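Aug 15, 2023

Took the day off work and spent most of it at the shared workshop in Grullbridge. Got there before nine and had the long bench to myself until lunch.

First job was the left arm. It had developed a small amount of play at the elbow since the weekend, enough that the tip of the gripper wandered when the arm was stretched out. I had blamed the servo and was ready to order another from Bukau, but two of the screws holding the horn had backed out. Took them out, cleaned them, put a drop of threadlock on each and did the same for the right arm while the tube was open. Left both alone for 20 minutes and went to get a coffee.

Second job was cables. The purple ones are longer than I need. Last week the right one caught on a corner of the base and pulled its plug half out of the board, and I spent an evening looking for a software fault. I tried them tied back along the links, but then the wrist couldn't turn all the way, so they are loose again. They need a clip at the elbow and a bit of slack on either side. I'll draw one up.

After that I ran the homing routine, which failed on the right arm twice and then worked. I have written down the readings in case it comes back. It did the same thing in January, when the heating was off in the building, but today was warm so that can't be the reason — or it wasn't the only one.

By half past eleven I had both arms moving from the leaders with no errors. I set out the little two-drawer dresser and the red canvas shoes and did practice runs with two arms at once. The idea is for one arm to steady the dresser by its top edge and the other to take a drawer knob. Shoes come later. I want the drawers reliable first.

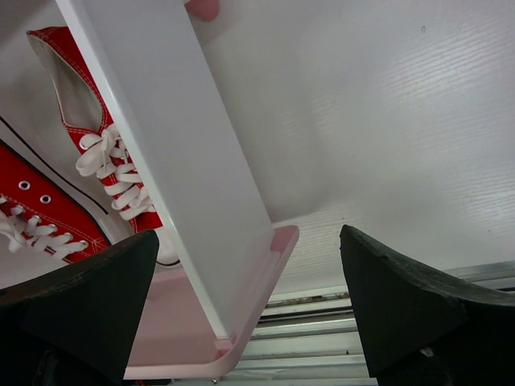
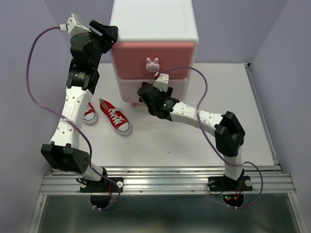
The bunny knob on the lower drawer, right arm.

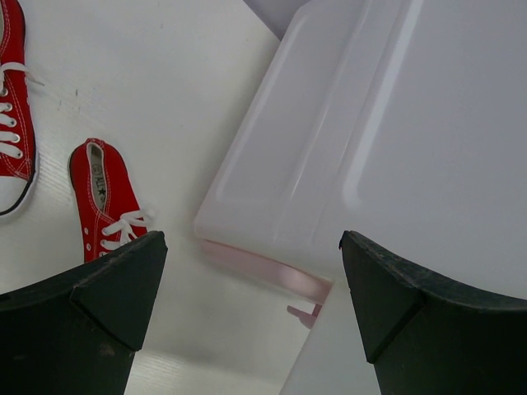
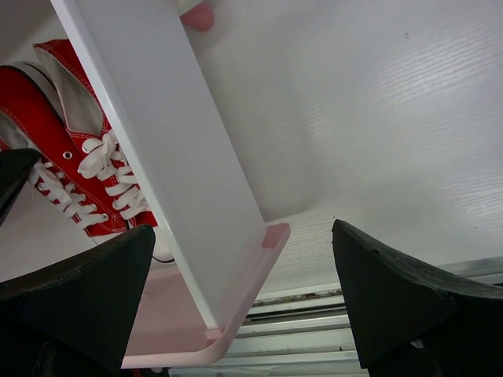 Ate lunch outside. When I came back somebody had put a bandsaw on at the far end and the floor was humming, so I did the desk work and left the arms switched off for an hour.

Desk work was mostly the logging script. I'd been saving every run into one folder, and with 117 runs in it I could no longer tell which were from before I moved the rail. Sorted them by date and threw out the ones from the first week. Then I changed the script so that it writes the rail position and the gripper offsets at the top of each file. Should have been there from the start.

The wrist cameras are still on automatic exposure. White furniture on a white table gives them very little to go on, and the brightness shifts every time a finger swings across something dark. I fixed the exposure by hand on the left one and will see how it compares. The grey plate at the front throws back more light than I expected too. I might paint it.

Started again at three. Did 8 runs, slow speed, with a pause between each to put everything back on the marks. I went through them afterwards and what I noticed most was my own steering. I bring the right arm in too high, then have to drop it at the last moment, and the knob is small enough that a few millimetres matter. The left arm needs less doing to it. Once it has hold of the top edge I can nearly forget it, although if I squeeze the handle too hard the servo warms up and the fan in the supply comes on.

The finger pads are wearing along the edges. I have one spare pair left from the roll of rubber I bought at Briem. It was 400 by 100 mm and I have used nearly all of it, mostly by cutting the first lot badly. The Sonmont sheet that the workshop keeps on the shelf is thicker and might last longer, but it would close up the gap at the tips and I'd have to redo the offsets.

Packed up at half past five. Wiped the rail down, coiled the supply lead, put the shoes in my bag. Paid for another month of shelf space while I was at the desk.

For next time:

- elbow clips for the cables, two of them, printed flat
- check the screws on the left elbow before doing anything else
- tape marks for the dresser feet, the pencil ones are rubbing off
- bring the small hex keys back, they are in the kitchen drawer

Home by half six. Back ached from leaning over the bench. Had soup.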